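Sorting out the sixth form

Mellham College's automation club has 18 members and one task this year: orange parts in the green bin, grey parts in the yellow. Entry to the Soltik Cup, held at Calleck in March, is by simulation only. Teams get the same virtual cell, a black arm beside a round feeder, and write their own control code.

The parts are small hollow cups. Judges score each run on correct placements, with a deduction for any cup dropped outside the bin.
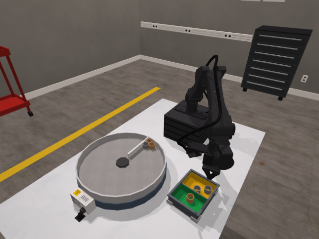
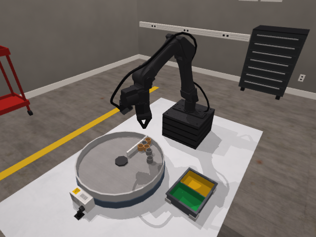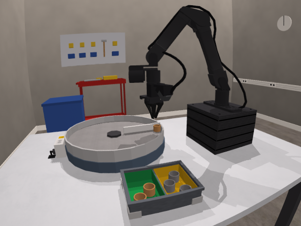 The simulated cell: arm, round feeder and two-compartment bin.

Why the grip comes first

The club's first program, named Yeom, chose its target by colour alone. It went for any orange cup it could find, and where cups stood close together the fingers often struck a neighbour. The second version ranks cups by free space and checks colour afterwards. The change took 429 lines of code, a good part of it later deleted.

Over 700 test runs the newer version placed 93 per cent of cups correctly. Most remaining faults come from the approach angle. The wrist turns late, and one finger lands on the rim of the cup.

Members meet at lunchtime and leave batches of runs going through the afternoon. Work before March is limited to wrist timing. The colour check will stay as it is.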